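Speaker notes, Voltville, November 26, 2019
Talk: Can a machine clear the kitchen counter yet?
Remo Guerra, Rulumach

Start slowly. Say my name, then the question. Ask who has cleaned a kitchen today.

First point. A kitchen is harder than a factory. In the factory the part comes always to the same place. On a counter the bowl stands near other things, and the fingers must come down between them.
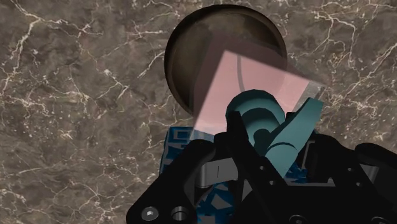
Tariq Magsi wrote to me in February that a cleaner with one good sponge will beat any arm for the next ten years. Read this to the room and wait a little. I agree with him about speed. I do not agree about ten years.

Second point. Tests in simulation. We ran 456 trials with small objects and the arm finished 46. Say both numbers two times. Do not hurry over the bad one.
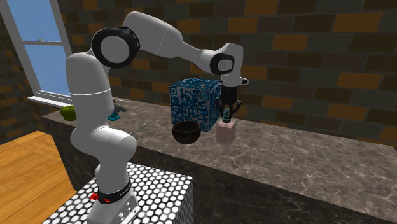
Why not simply buy a bigger dishwasher, one listener in Haldane wanted to know, and leave the counter to people? It is a fair question. My answer: the dishwasher waits until somebody fills it, and the filling is the chore.

Third point. What counts as finished? For me, a soap dispenser must be picked up, moved and put down standing. 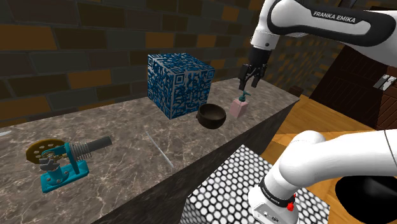

The Kanesov shop floor asks the same from us, only with tools in place of soap. There we have 2 tasks which I would trust today and 4 which I would not. Show the list, then take questions. Keep water near.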